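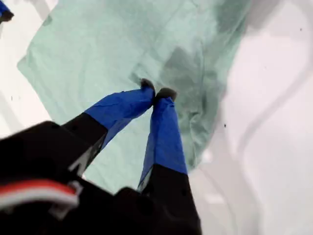
7월 관측일기: 장마 후반, 우량계 두 대의 차이

읽는 시간 6분
검색어를 입력하세요

오전 5시 40분 기상. 밤새 내린 비가 4시쯤 그친 모양이다. 기록계 마지막 펄스가 4시 12분에 찍혀 있다. 옥상에 올라가 저장식 우량계부터 읽었다. 눈금 44mm. 전도식 쪽 일 누적은 40.5mm. 또 벌어졌다.

이번 달 들어 두 대의 차이가 계속 한쪽으로만 난다. 전도식(Tsuji, 버킷 1회 0.5mm)이 항상 적게 나온다. 약한 비에서는 차이가 한 눈금 안쪽인데 강한 비가 섞인 날은 커진다. 전도식 특성상 버킷이 넘어가는 동안 들어온 물은 세지 못하므로 강우강도가 높을수록 과소 측정이 되는 것은 맞다. 다만 어젯밤 비는 그렇게 강하지 않았다. 10분 최대가 3.5mm였다. 이 정도에서 8퍼센트 가까이 빠지는 것은 강도 문제만으로 설명이 안 된다.

의심 항목을 적어 둔다. 수평, 수수구 막힘, 버킷 멈춤나사, 리드스위치 누락. 바람은 두 대가 같은 조건이니 일단 제외. 설치 간격은 1.2m이고 난간까지의 거리도 같다.

6시 20분, 뚜껑을 열었다. 깔때기 안쪽 망에 송홧가루 굳은 것과 날벌레가 조금 있었다. 물길을 막을 정도는 아니었으나 걷어내고 칫솔로 닦았다. 버킷 안쪽에 얇은 물때. 이쪽이 더 문제일 수 있다. 물때가 끼면 비울 때 물방울이 남고, 남은 만큼 다음 회차가 빨리 넘어가니 오히려 과대로 가야 한다. 방향이 반대다. 그래도 닦았다. 세제는 쓰지 않고 증류수로만 헹궜다.

수평은 기포관으로 보니 북쪽으로 반 눈금 기울어 있었다. 6월 점검 때는 중앙이었다. 받침 콘크리트 블록 아래 고무판이 한쪽만 눌려 있다. 고무판을 빼고 스테인리스 와셔로 바꿔 끼운 뒤 다시 맞췄다. 네 번 조였다 풀었다 했다. 너트가 삭아서 다음에는 교체해야 한다.

교정은 오후에 하기로 하고 7시에 정시 관측.

기온 23.8도
습도 86퍼센트
기압 1001.3hPa (해면경정)
운량 10, 층적운
시정 6km, 박무
지면 상태: 젖음, 고인 물 있음

습도계도 요즘 믿기 어렵다. 건습구로 계산하면 91이 나온다. 습구 거즈를 어제 새것으로 갈았으니 건습구 쪽을 더 믿는다. 일지에는 전자식 값을 그대로 쓰고 비고에 건습구 값을 병기했다. 중간에 기준을 바꾸면 월평균을 다시 손봐야 한다.

아침 먹고 Clullby 기록계 데이터를 내려받았다. 시계가 11초 빨라져 있다. 한 달에 그 정도면 허용 범위이지만 여름에만 빨라지는 것을 보면 온도 영향으로 생각된다. 함체 내부 최고온도 기록을 붙여서 비교해 볼 것. 동기화는 자정 직후에 하는 것이 원칙인데 귀찮아서 그냥 지금 했다. 비고에 적음.

쿨랍 솜바트쿨 씨에게서 메일이 왔다. Midberg 쪽 지점도 같은 기간에 전도식이 적게 나왔다고 한다. 그쪽 월 누적은 어제까지 194mm, 여기는 저장식 기준 171mm. 직선거리로 멀지 않은데 이번 장마는 서쪽 골짜기로 비가 더 몰렸다. 쿨랍 씨는 리드스위치를 의심하고 있다. 버킷이 넘어가도 자석이 스치는 시간이 짧아 신호가 빠지는 경우가 있었다고. 손으로 100회 넘겨서 기록 횟수와 맞춰 보라는 조언. 타당하다. 답장에는 수평 틀어진 건만 우선 적어 보냈다.

오후 2시, 교정. 메스실린더로 증류수를 재서 뷰렛에 넣고 천천히 떨어뜨렸다. 수수구 면적이 314제곱센티미터이므로 0.5mm는 15.7mL. 한 번에 471mL를 흘려 30회가 나와야 맞는다. 첫 시도 29회, 둘째 29회, 셋째 30회. 적하 시간은 매번 40분 가까이 걸린다. 셋째는 중간에 전화를 받느라 유량이 일정하지 않았으니 참고로만 둔다.

29회라면 3퍼센트 남짓 부족이다. 수평을 잡은 뒤의 값이니 아침까지의 오차 중 나머지는 기울기 탓으로 볼 수 있을지도 모르겠다. 기울어진 상태에서 먼저 교정을 해 두었어야 비교가 되는데 순서를 잘못 잡았다. 다음부터는 손대기 전에 한 번 흘린다. 점검표 맨 위에 써 넣었다.

멈춤나사는 건드리지 않았다. 양쪽 버킷을 따로 재 보지 않고 돌리면 좌우 균형이 무너진다. 작년에 한 번 그래서 이틀을 버렸다.

손으로 넘기는 시험은 오후 4시에. 100회 넘겨 100회 기록. 빠르게 넘겨도 누락 없음. 스위치는 정상으로 판단한다. 시험 구간 데이터는 강수량에서 빼야 하므로 시작과 끝 시각을 적어 두었다. 15:58부터 16:07까지.

무쇼카 시리마 씨가 저녁에 들러 Ristuseck 관측 모임의 작년 비교표를 주고 갔다. 종이로 준 것이라 입력은 내가 해야 한다. 훑어보니 저장식과 전도식의 월별 비가 겨울에 더 벌어져 있다. 눈을 녹이는 과정의 손실로 보이는데 히터 유무가 표에 없다. 물어볼 것. 수박도 반 통 받았다. 냉장고에 자리가 없어 김치통을 하나 뺐다.

오후 7시 정시 관측. 기온 25.1도, 기압 999.8hPa. 하강 중. 남서쪽에 고적운이 두꺼워지고 있고 풍향은 남남동으로 돌았다. 밤사이 다시 올 듯하다. 저장식은 비워서 건조시켜 걸어 두었고, 내통 용량이 모자랄 경우를 생각해 외통 이음매에 바셀린을 얇게 발랐다.

할 일
너트 M8 스테인리스, 와셔 여유분
기포관 주변 실리콘 보수
함체 온도와 시계 오차 그래프
좌우 버킷 개별 용량 측정 (마른 날)
쿨랍 씨에게 교정 결과 송부

22시 15분, 빗방울 시작. 첫 펄스 22시 31분.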